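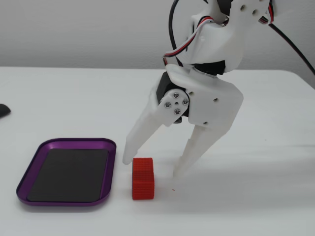 Red block, white arm, white tabletop.

Drawing Evenings at Cosby Hall: Your Questions Answered

Last updated 26 Mar 2018

We get a lot of emails before each new term, and we love them! Most of them ask the same things though, so have a read through this page first. If your question isn't on it, write to us and Chaimae Badawi will get back to you, usually the same evening.

Do I need to be able to draw?

No! Please come anyway. Plenty of people in the beginners' room haven't picked up a pencil since grade school, and the first month is planned with them in mind. You'll start with lines and simple shapes, move on to shading, and by the fourth or fifth week you'll be drawing a whole coffee pot and arguing with your neighbor about where the handle goes.

What if I already draw a fair bit?

Then you'll probably like the open studio upstairs. There's a short talk at the start and after that you're left alone with your paper. Benedita Mota goes from easel to easel and will talk about your drawing for as long as you let her. She is very good on hands and on trees in winter.

How long is a term?

It runs for 9 weeks. You can join up to the third week and pay only for what's left. We take a break in November while the hall is being used for the Vutholm craft fair, so the fall term is split in two.

What does it cost?

A single evening is $30, and the full term works out quite a bit cheaper per evening. Students and anyone out of work pay half, and you don't have to show us any proof.

What should I bring?

Three pencils (an HB, a 2B and a 6B), an eraser and a pad of plain paper. A kneaded eraser is a lovely thing to own if you've never had one, but a regular one will do for the first few weeks. The art store on Sekum Street has everything on this list and gives our members a small discount if you mention the class. Easels, drawing boards and clips are all provided.

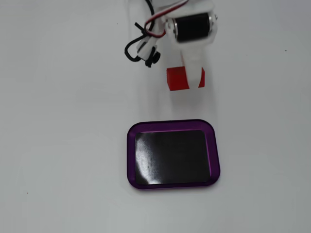
Pale shapes on a pale background, with a dark loop of cable.

Why do you make beginners draw pale things on pale paper?

Because it teaches you to look at shadows! When you draw a red apple, your brain is so pleased with the red that it stops paying attention. With an egg on a napkin, all you have to work with is where the light falls. People groan when the eggs come out and then an hour later they won't put their pencils down. It's my favorite week of the whole term.

How do I get my shading to look smooth?

Slow down and press less than you think you should. Hold the pencil farther back, lay down one light layer, then go over it again in a different direction. Three or four light layers will nearly always look better than a single heavy one. Try not to smudge with your finger – skin leaves a little grease on the paper and you'll get shiny patches that won't erase.

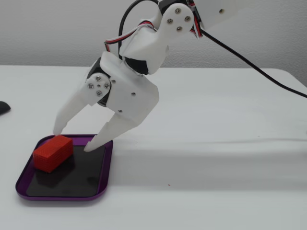 Also, squint. Squinting blurs the small stuff and leaves you with the big patches of light and dark, and those are what you want to get down first. You can add screws, seams and whiskers at the end. Stand up every ten minutes or so and look at your drawing from across the room too. You'll spot a leaning vase from back there that you'd never notice sitting down.

Is tracing cheating?

We don't think so. Tracing a photo can teach your hand a lot about curves. We just ask that you don't do it in class time, when there's a real object sitting right there waiting for you.

Can I bring something of my own to draw?

Yes, please do! Old boots, teapots, seed pods and broken clocks have all gone over well. It should fit on a card table and not need feeding.
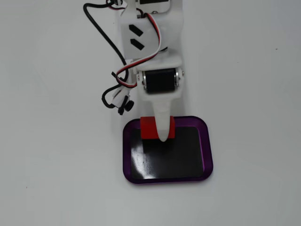 Do you have a library?

We do, and it's a treasure. The Þórarinsdóttir shelf has more than 600 books on drawing and printmaking, left to the hall by a former teacher, and members can borrow two at a time. Start with the thin gray ones on perspective.

Is the building accessible?

The beginners' room is on the ground floor with a ramp at the side door. The open studio is up a flight of stairs and there's no elevator yet, so if stairs are a problem, tell us when you book and we'll set up an easel for you downstairs. Benedita will come down to you.

What happens if I miss a week?

Send Chaimae a note and she'll email you the exercise sheet. You can also make up one missed evening in the following term at no charge.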